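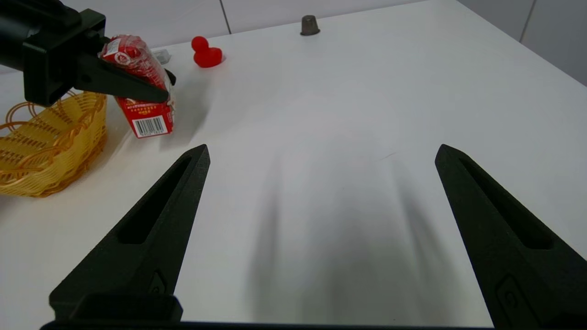
No. 2

I tidy the kitchen table every evening and I don't enjoy it. The table collects everything: post, a packet of something half opened, a toy, whatever came home in a coat pocket. It takes me a few minutes, and for years I've wondered when I could hand it over to a machine. This blog is where I try to work out how near that is. The first post was on floors, which are mostly dealt with. Tables are harder.

A floor robot only has to know where it has been and where the walls are. It pushes dirt into itself and doesn't care what the dirt is. A table robot has to pick things up, and it has to know that a thing is a thing. A shiny packet with a crinkled top is one object, even though it changes shape when you squeeze it. A thimble is also one object, and so is a rubber duck, and they want different grips.

I went to see some of this work in April, at a place called Plidov, who rent part of an old print works in Zemia. They have two arms fixed by a white table and they spend their days moving small household things about on it. A red packet goes in the yellow basket. Then something else goes in the basket. Then it all comes out again and the next round begins.

My first thought was that it was slow. One arm took longer to settle over a packet than I would take to clear the whole table. My second thought was that I would have trusted it with the packet, which I wouldn't have said of anything I saw a few years ago. It came down, closed, lifted and let go over the basket. When it missed, it went back and had another try without being told.

I asked how many times it had practised. They said 2,000 goes for the basket job, most of them with a person steering the arms and the machine learning from that. A child would need far fewer, but you only have to teach the robot once and then copy the result to the next robot. That is the argument, anyway. The trouble is that the next robot will be over a different table, in worse light, with different things on it, and how well the lesson carries over is the bit they are still working on.

What I wanted to know was whether it could do soft food. Packets are forgiving. If you grip a carton too hard you get a dented carton. A bun is another matter.
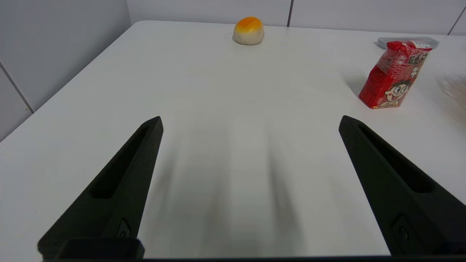 Can you buy a robot that clears a table yet?
Not one I would spend my own money on, though a few firms will sell you the arms if you are willing to do the teaching yourself.

The cheapest pair of arms I was quoted came to almost 2,000 pounds, before a computer to run them and a table to bolt them to. Hegyi, who make fittings for small workshops, have a setup that sorts parts into trays, and I'm told it earns its keep. I can believe it. A workshop tray is always in the same place and the parts are always the same parts. They showed me a list of 200 items it can handle. My kitchen table would get through that in a month, and there would be jam on some of it.

So shop-floor chores seem to me well ahead of household ones. Picking from a tray, packing a box, moving a finished piece from one bench to the next: if the job can be laid out the same way each morning, a machine can do a fair share of it now. Homes aren't laid out the same way from one hour to the next.

There is also the question of where it would live. Two arms and a stand take up more room than my dishwasher, and the dishwasher has a door I can shut. I measured the end of our worktop when I got back and they would fit if we gave up the bread bin and the kettle.

A reader asked about Groko, the folding machine. I haven't seen one running, so I'll leave it until I have. Laundry is the next post. If you work with one of these machines and would let me come and watch, the address is on the contact page.

Posted July 2026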